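Flu Shot Clinics in Grelton: Your Questions

I get a lot of email about the clinics every fall, so I've put my answers in one place. I'm Silvia Michalík and I run the schedule for Grelton and Dillen (yes, both, and yes, my phone is always buzzing!).

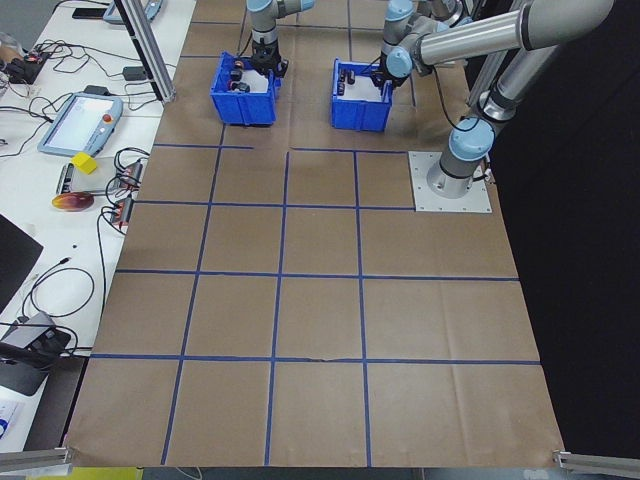

2 min read

Do I need an appointment?

Not in Grelton. Just walk in before 6 p.m. Dillen is a smaller room, so please book a slot there if you can.

I don't have insurance. Can I still come?

Please do! The shot is free either way. If you have a card, bring it, and if you don't, we'll just have you fill out the short form at the door.

I'm over 70. Should I ask for something different?

There's a stronger version meant for older adults, and we keep it at both sites. Tell the nurse your age when you check in. If you've had a bad reaction to a vaccine before, call your own doctor first.

Can I get my COVID booster at the same visit?

Yep, one in each arm if you like. I did that last year and was a little achy the next day (I watched a lot of TV).

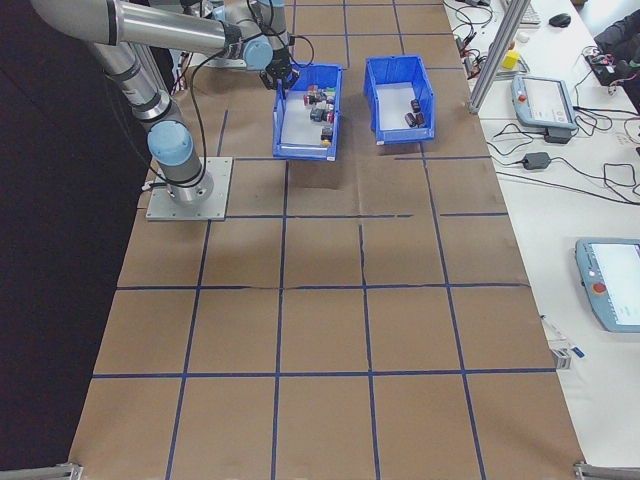 I was fine by dinner, but I'd still plan an easy evening if you can swing it.

How busy does it get?

Last season we gave almost 2,000 shots across both towns, and our biggest day was 352. Early mornings are the quietest, and lunchtime is a zoo.

Can my kids come too?

Sure, as long as they're at least six months old and a parent or guardian is with them. Short sleeves make everything go faster!

What if I lose my record card?

Email me and I'll get a new one printed. It usually takes 2 days.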